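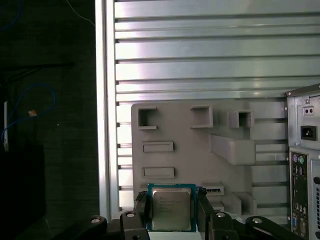

*Photo: Yaqin Qiu / Zakwood*

# Bench Technician, Desktop Rebuilds (full time, Rikdale)

Posted 2021-01-15. Open until filled.

Zakwood takes in used office desktops, tests them, fixes what can be fixed and sells them again to schools and small offices. We are looking for one bench technician to join the processor and memory bench at our Rikdale shop. The job is mostly small handwork: taking coolers off, pulling processors, checking sockets, reseating memory, putting the machine back together and writing down what you did.

Last year the shop sent out 3511 machines. The biggest single order was 653 desktops for Papadakis, all the same model, and we expect another order like it in June. You would be on the bench well before then.

## What you will do

- Open desktop cases and strip them as far as the work order says
- Remove and install processors in lever-type sockets, with the load plate fully up before anything goes in or out
- Inspect contacts under the bench magnifier and set aside any board with a bent one
- Clean heat spreaders and apply new paste
- Fit memory in the slots given on the work order
- Route power cables clear of the fan and the board before the side panel goes on
- Log part numbers in the bench sheet (paper first, then the computer)

Most of what comes through is Dell, with other makes mixed in. You do not need to know every board. You do need to read the printing on a part before you handle it, and to stop when the printing and the work order disagree.

## Training

The first two weeks are paid training. You start on gray mock-up boards, which have raised blocks and hollow boxes standing in for the real parts, and a place for a processor. After that you move to real boards in open cases, where the drive cage hangs over your work and there is much less room for your hands.
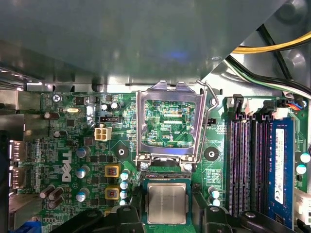
Yaqin Qiu adds that people coming from phone repair usually do well with the processors and have more trouble with the cases. The cage and the cable bundles slow them down at first, she says, and she would like applicants to know that slow is fine for the first month. A board that comes back with a damaged socket costs the bench far more than an extra few minutes.

We do not set a daily number during the first 60 days. After that, targets depend on the model and are posted at each bench.

## What we ask for

- Steady hands and good close vision, with glasses or without
- Some experience opening computers, paid or not
- Able to sit or stand at a bench for most of a shift
- Able to lift a desktop case from cart to bench
- Clear handwriting

Helpful but not required: a certificate in computer repair, soldering, or time spent in a parts warehouse. Our inventory runs on Prastix. If you have used it before, say so in your letter. If not, we will teach you.

## Hours and pay

Shifts are 7:30 to 4:00 with a half hour for lunch. Overtime is offered when a large order is in and is never required. Pay is hourly and depends on experience; we give you the rate in writing before the bench test. Health coverage starts after 60 days. Wrist straps, tools and smocks are supplied. Please leave rings and bracelets in your locker.

## The bench test

Everyone we interview does a short test. You will be handed a processor and asked to seat it on a training board, lined up the right way and lying flat. 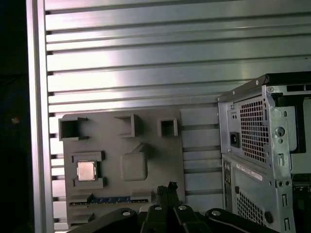

Then you will do the same in an open case, add one memory module and fill in a bench sheet. Allow 45 minutes. It is not a race, and you may ask questions at any point. You may also lift the part out and start over if it does not feel right going in. We look at how you hold the processor (by the edges), whether you check the corner mark, and whether the sheet matches the machine.

## How to apply

Send a letter of one page or less and a list of past jobs to the Zakwood front desk, or drop both off in person at the Rikdale shop. Put "Bench 299" on the envelope or in the subject line so it reaches the right tray. Two references are enough, and they do not have to be from computer work.

If you need a different chair, bench height or light for the test, tell us when we call to set the time. The front desk can also send a copy of the blank bench sheet to anyone who wants to look it over first.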